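Block Table: Sorting and Layout Notes, June 2019

The block table at the Lallach room has a revised layout. The green baseplate goes at the left, with its studs up and its near edge parallel to the table edge. Loose blocks stay to the right of the baseplate, on the painted-pattern cloth. The cloth is printed in swirls, so small yellow pieces are easy to miss when packing up. Check the right side twice.

Long blocks are set lengthwise in pairs near the front. Square blocks go behind them. Tall work starts on the baseplate only; a tower begun on the cloth shifts as soon as the cloth is pulled. 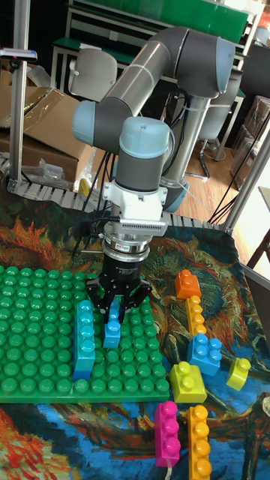
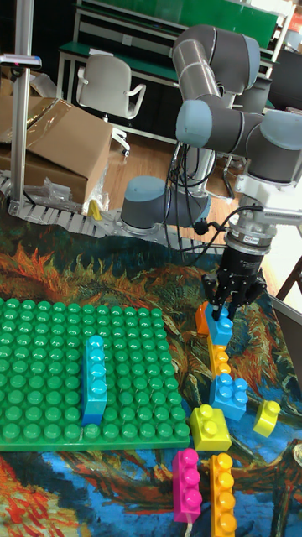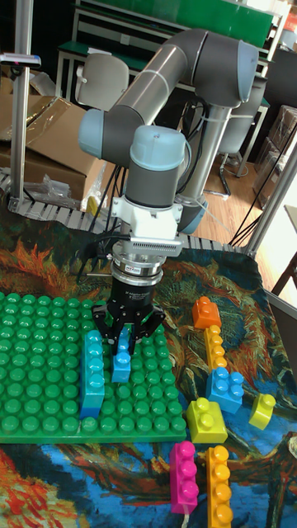 Block table with green baseplate and loose blocks on the patterned cloth.

The full stock was recounted by Yolotzin Espinoza and stands at 627 pieces, of which 231 are square four-stud blocks and 253 are long blocks. The remainder are small single-stud pieces and odd shapes. Mixed tubs should be sorted by length first and by color second. Sorting by color first takes longer and leaves the magenta tub nearly empty.

Baseplates are washed in lukewarm water with a soft brush and dried stud side down. Do not stack them damp. Cracked blocks go in the Hindau tray for Bujar Matić, who will order replacements at the end of the month.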